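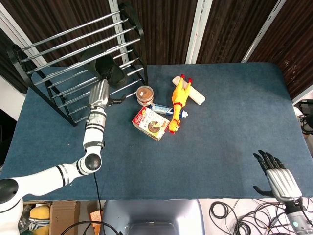 # Drullska (air rifle)

The **Drullska** is a spring-piston air rifle made by Etden for target practice and informal shooting at short range. It fires standard pellets through a rifled steel barrel and needs no gas cartridge or outside air supply. Sales began in January 2018.

## Operation

The rifle is cocked by pulling the barrel down until the sear catches the piston. This compresses the mainspring and opens the breech for loading. One pellet is seated by hand, skirt toward the shooter, and the barrel is swung back until the detent locks. A safety catch sets itself at the end of the cocking stroke and has to be pushed forward before each shot.

When the trigger is pulled, the spring drives the piston forward and the air ahead of it pushes the pellet out. The piston's movement produces recoil in two directions -- first to the rear, then forward as it reaches the end of the cylinder. A loose hold usually gives smaller groups than a tight one.

## Trigger and sights

The two-stage trigger has one adjustment screw, which sets the length of the first stage. Pull weight is fixed. The rear sight adjusts for windage and elevation in clicks, and the receiver is grooved for a scope. Scopes built only for firearms may be damaged by the forward recoil.

## Variants

* **Drullska Toprak** -- beech stock, open sights
* **Drullska Tredus** -- synthetic stock, no open sights, scope rail fitted at the factory

The Tredus has a barrel 50 mm shorter than that of the Toprak and needs more effort to cock.

## Maintenance

The manual gives a mainspring life of around 2,000 shots before the first inspection. The pivot bolt and cocking link take a light coat of grease. Oil should not be put into the compression chamber, where it can ignite under pressure and damage the piston seal.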